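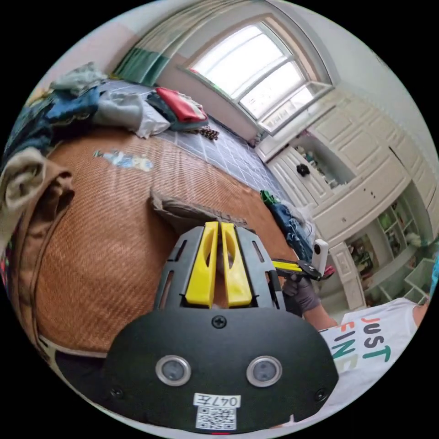

Attachment 1: black gripper and the bed

Ticket 380: partner visa upload stuck on "pending"
Opened by Leanne Cheetham, 16th August

Hi team! Me again, sorry. I'm lodging my partner's visa application through the Merkden portal and the relationship evidence section won't let me finish. I've put in 9 files (lease, joint bank statements, the stat decs from both our mums) and 6 of them went green straight away, but the rest just sit there on "pending". I've logged out, cleared the cache and tried it on my work laptop as well, same thing. The bridging visa question is greyed out too, so I can't even skip ahead! 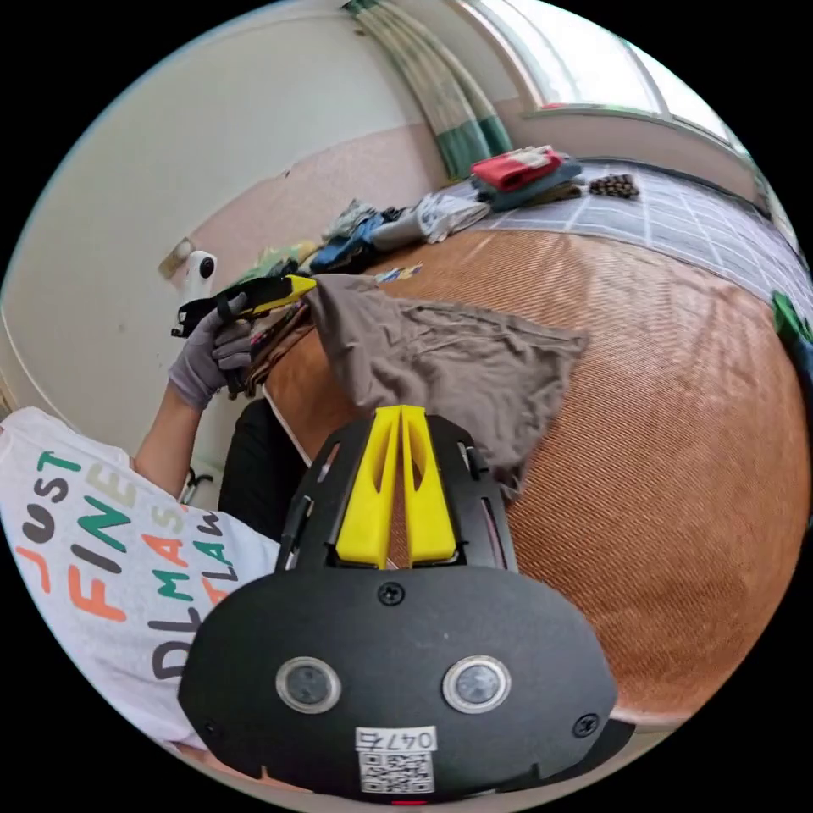
Reply from Kofi, and what I tried next

Kofi Tetteh wrote back asking me to rename the files without apostrophes or brackets, and to keep every PDF under 2000 KB. Fair enough, my lease was called "Leanne's lease (FINAL)(2)" and it was enormous. I shrank it, renamed the lot and uploaded them again one by one.
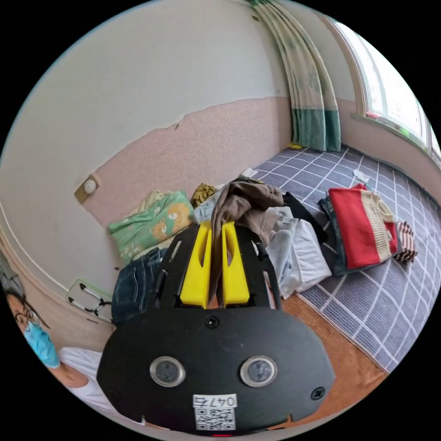 The lease went green within a minute, hooray, and so did the bank statements. Mum's stat dec is still pending though, and now it's showing up twice. Can someone at your end delete the duplicate? I don't want to hit submit until it's gone, and the remove button does nothing for me.

Cheers,
Leanne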